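## 4. 바이어용 스크리너 링크 만들기

4장은 Clinar에 올려 둔 완성본이나 가편집본을 해외 바이어에게 보여 줄 링크로 바꾸는 과정을 다룹니다. 업로드가 끝나지 않았다면 3장으로 돌아가십시오. 진행률 막대가 끝에 닿은 채 멈춰 있는 것은 끝난 것이 아닙니다. 목록에 초록색 "준비됨" 표시가 떠야 끝난 것입니다.
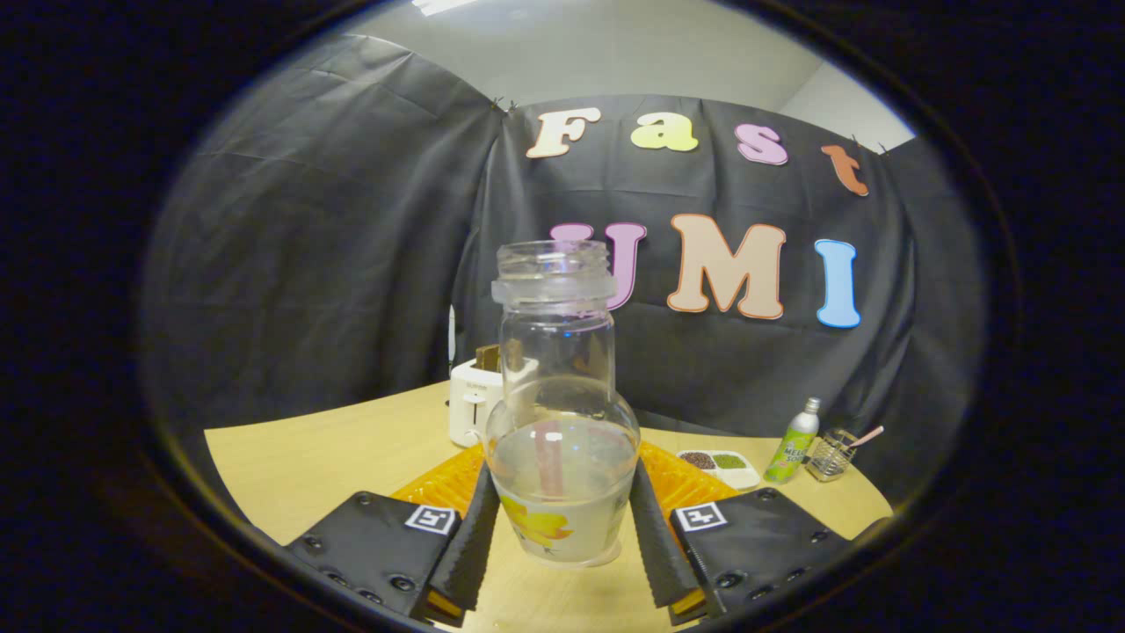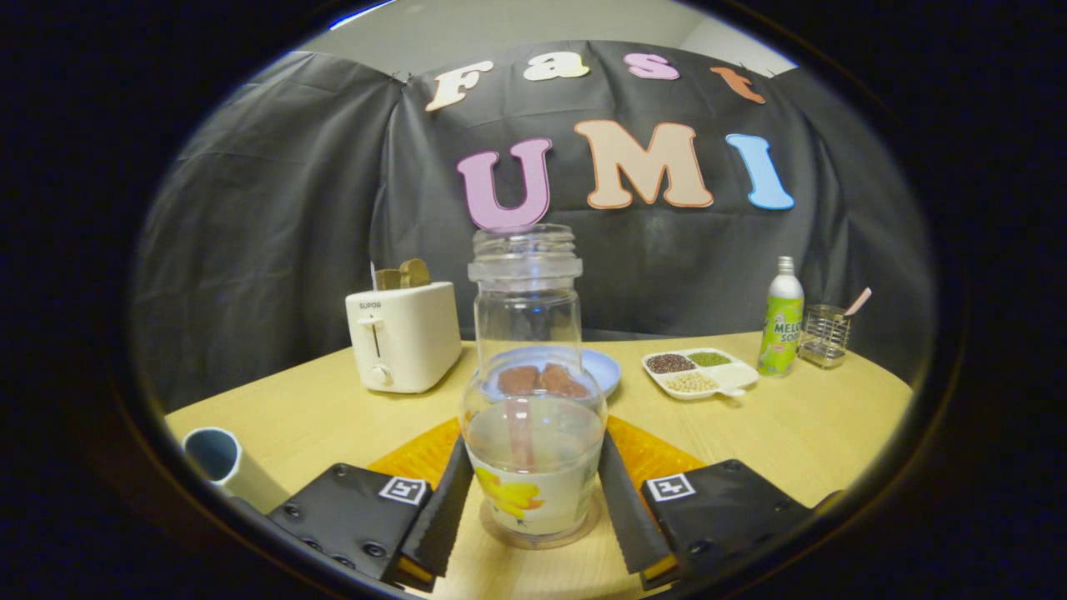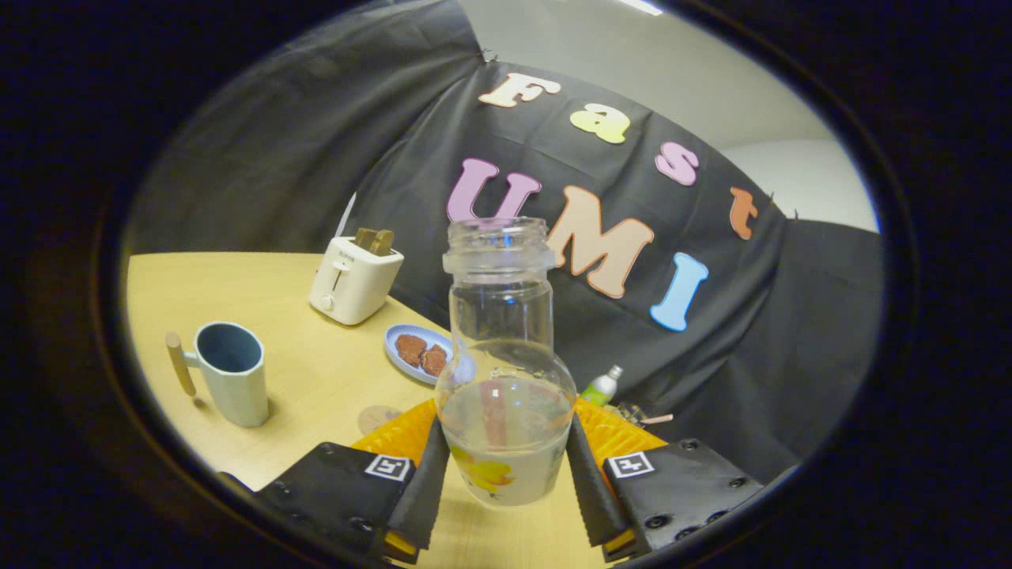 목 부분에 나사산이 있는 투명한 병, 아래쪽에 노란 무늬.

### 4.1 시작하기 전에 준비할 것

- 작품 관리자 권한이 있는 계정. 열람 권한만으로는 "링크 만들기" 버튼이 회색으로 보이며, 아무리 세게 눌러도 회색입니다.
- 확정된 영문 제목. 가제로 링크를 보내면 바이어의 보관함에는 가제가 영원히 남습니다.
- Prantl에서 내보낸 자막 파일. 언어별로 하나씩 준비합니다.
- 수신자 명단. 한 번에 올릴 수 있는 주소는 1,000개까지입니다.

### 4.2 링크 만들기

1. 왼쪽 메뉴에서 **작품**을 열고 해당 제목을 선택합니다.
2. **배포 > 새 링크**를 누릅니다.
3. **용도**에서 "마켓", "언론", "내부" 중 하나를 고릅니다. 나중에 바꿀 수 없습니다. 잘못 골랐다면 링크를 폐기하고 1단계부터 다시 하십시오.
4. **버전**에서 재생할 파일을 지정합니다. 목록은 업로드 순서로 정렬됩니다. "최종", "진짜최종", "최종_수정" 가운데 무엇이 최종인지는 Clinar가 판단하지 않습니다.
5. **자막**에서 언어를 추가합니다. 기본 언어를 지정하지 않으면 알파벳순으로 맨 앞에 오는 언어가 켜집니다. 아랍어 자막을 처음 보는 바이어의 문의가 제법 들어옵니다.
6. **저장**을 누릅니다. 아직 발송되지는 않습니다.

> **주의:** 저장한 링크의 주소를 복사해 개인 메일로 보내지 마십시오. 이렇게 보낸 링크에는 수신자 정보가 없어 워터마크가 "GUEST"로 찍힙니다. 유출본에 GUEST라고 적혀 있으면 용의자는 전 인류입니다.

### 4.3 재생 시간과 기기 제한

새 링크의 재생 세션은 60분으로 잡혀 있습니다. 예고편이나 프로모 릴에는 넉넉한 값이고, 장편에는 그렇지 않습니다. Brevley의 표본 계정에 들어 있는 좀비 코미디는 상영 시간이 92분이라, 기본값 그대로 보내면 바이어는 주인공들이 창고 문을 여는 장면까지만 봅니다. 그 문 뒤가 예산의 절반입니다.

1. 링크 설정에서 **세션**을 엽니다.
2. **작품 길이에 맞춤**을 켭니다. 엔드 크레디트까지 포함됩니다.
3. 중간에 멈췄다 이어 볼 수 있게 하려면 **일시 정지 허용**도 켭니다. 마켓 기간에는 켜 두는 편을 권합니다. 바이어는 택시에서, 호텔 조식 자리에서, 다른 영화를 보는 중에도 영화를 봅니다.
4. **동시 기기**는 2대로 둡니다. 값을 올리면 관리자 승인이 필요합니다.

> **참고:** 엠바고가 걸린 작품은 동시 기기 값을 바꿀 수 없습니다. 승인 요청 버튼은 보이지만 요청은 자동으로 반려됩니다. 다음 버전에서 버튼을 없앨 예정이며, 이 문장은 지난 버전 설명서에도 있었습니다.

### 4.4 워터마크

**보안 > 워터마크**에서 위치와 농도를 정합니다. "고정"은 화면 한쪽에 계속 머무르고, "이동"은 몇 분마다 자리를 옮깁니다. 농도를 "진하게"로 하면 어두운 장면에서 배우의 얼굴보다 바이어의 이메일 주소가 먼저 읽힙니다. 공포물은 "보통" 이하로 설정하십시오.

미리보기에는 로그인한 사람의 주소가 표시됩니다. 발송본에는 각 수신자의 주소가 들어가니, 자기 이름이 보인다고 놀라서 설정을 끄지 마십시오.

### 4.5 시험 발송

1. **시험 발송**을 누르고 본인 주소를 입력합니다.
2. 회사 네트워크 밖에서 링크를 엽니다. 휴대전화 데이터 연결이면 충분합니다.
3. 첫 장면, 중간, 크레디트를 차례로 재생합니다.
4. 자막이 대사와 맞는지 확인합니다. 일정하게 늦거나 빠르면 Prantl에서 프레임 속도를 다시 지정해 내보내십시오. 뒤로 갈수록 어긋나면 자막이 다른 편집본의 것입니다.
5. 문제가 없으면 **발송**을 누릅니다. 발송 취소 기능은 없습니다.

### 4.6 Lungate 상영 일정과 연결하기(선택)

Lungate 마켓에 부스나 상영 시간을 잡아 둔 경우, 현장 상영이 끝난 뒤에만 링크가 열리도록 예약할 수 있습니다.

1. **연동 > Lungate**에서 상영 코드를 입력합니다.
2. **공개 시점**을 "상영 종료 후"로 바꿉니다.
3. 시간대를 확인합니다. 기본값은 계정 소재지의 시간대입니다. 서울 시간으로 오후 네 시에 맞춘 예약은 서울에서만 오후 네 시에 열립니다.

상영 일정이 변경되면 예약도 따라 움직입니다. 상영이 취소되면 링크는 열리지 않은 채로 남고, 별도의 알림은 가지 않습니다. 이때는 공개 시점을 "즉시"로 바꾼 다음 4.5의 시험 발송을 다시 하십시오.

링크 폐기와 시청 기록 내려받기는 5장을 참고하십시오.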